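Sep 21, 2020
Packing bench, back of the shop
K. Krishnan

Good day for tape. I know how that reads, but I have been putting off a proper look at our packing supplies since January, and today I finally had a clear bench, a stack of flat cartons and an afternoon with the phone turned over.

The question I started with: why do the small parts boxes come back to us with the bottom seam lifting? Only the small ones. The big cartons that go out to Helomham arrive fine, and they get thrown about a lot more. Same tape, same hands, same shelf.

First thing I did was fold up 14 small cartons from the new bundle and tape them the way we always do, one strip down the middle with a short tail on each end. Then I loaded them with scrap (old brackets, a bag of washers each) and stood them on the shelf by the heater. I went off and cleaned the label printer, which was overdue, and came back after lunch. Seven had a tail starting to curl. Half the batch! I was delighted, because a fault you can make happen on your own bench is a fault you can do something with.

Looked hard at the curled ones. The glue is fine. Pull the tail and it takes a skin of brown paper with it, so it's gripping. What lets go is the last bit near the corner, where the tail crosses the fold. On a small box the flap is short and the board wants to spring back open, and our tails are mostly too short to hold it down. On the big cartons we naturally pull a longer tail because there's more box to wrap around. I'd never noticed myself doing it.

Measured a few. My tails on the small boxes run anywhere from a thumb's width to a palm's width, depending, I think, on how close I am to the end of a batch. Not great. Everybody on the bench should try this on their own work, it's quite a surprise to see it laid out.

Second batch: same cartons, same scrap, tails all cut to a full palm. Stood them in the same spot. Nothing lifting when I checked before coffee, nothing lifting at the end of the day. I want to leave them overnight before I get too pleased.

Some notes on the tape itself while I had it all out.

The Skena rolls (blue core, bottom shelf) are noisy but unwind evenly and tear clean on the bench cutter. The Teoh rolls are quieter and a touch thinner, lovely to use, but they split lengthwise if the blade is dull, and then you spend five minutes with a fingernail hunting for the edge. I changed the blade on the bench cutter and the splitting stopped, so for once the tape wasn't to blame. Old blade is in the sharps tin. Please, everyone, change it when it starts to drag. There are spares in the drawer under the vise.

Folding the end under. I keep asking for this and I'm asking again. A little tab, that's all.

Also tried the wet paper tape that Dreverer sent with their last order. It's wonderful stuff on a large carton, really becomes part of the box, and you can't peel it without leaving a mark, so you know if anyone's been in. On our small cartons it's a faff. You need the sponge, the sponge needs water, the water gets on the packing slips. I'd keep it for the heavy shipments and anything with a long trip ahead of it. Happy to be argued with.

Bench layout. I moved the parts trays while I was at it, and I like it so much better. Small electronic bits stay in a tray of their own and never go loose on the brown tabletop. I lost a spacer against that brown last month and found it stuck to my sleeve at home. Bright trays are the way to go. You glance over and see straight away what's still waiting to be packed, and a roll of tape can stand right next to them on its edge without rolling into anything.

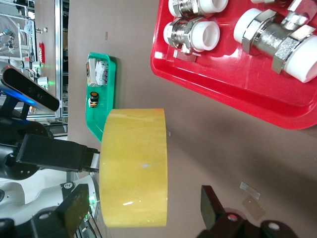 On edge does beat flat, by the way. Laid flat, a roll picks up dust and paper fluff all along the sticky side face, and then the first turn of tape has a gray fringe on it. It also sticks to the bench just enough to be annoying when you grab it with one hand. The only trouble with standing it up is an unlevel surface, and I checked ours with the little spirit level. Dead flat along the front, a slight lean near the wall. Keep the rolls at the front.

Color is worth a word too. Held up to the window, a single strip off any of the clear rolls is close to colorless, and it's only when it's wound up that you see the yellow. I used to think the yellower rolls were old stock. I pulled one strip from a new roll and one from the roll that had been sitting in the stockroom since January, put them side by side on white card, and couldn't tell which was which. Wrote the answer on the back and still got it wrong the second time. So let's stop throwing out yellow ones!

What does seem to matter is cold. The rolls on the outside wall of the stockroom were stiff this morning and didn't want to stick for the first turn or two. An hour on the bench and they were fine. I've moved that box to the inside shelf, above the bubble wrap.

Stock count as of this evening, clear tape only: 17 full rolls, plus the part-used ones on the bench. Small cartons, 15 left from the opened bundle once today's tests are taken out. The test cartons can be used again for internal stuff, I've marked them with a T on one side so they don't go to a customer.

To do:
Check the second batch first thing, before the heater goes on.
Mark a palm's width on the edge of the bench with a paint pen so we can all cut tails to the same length without thinking.
Try one batch with two strips crossed, to see if it earns its extra tape. My guess is no.
Ask Helomham whether their people open the small boxes from the bottom. If they do, half of this is a different problem.
Order cutter blades.

Left the heater off and the window on the latch. Second batch is on the shelf, please don't move it.

KK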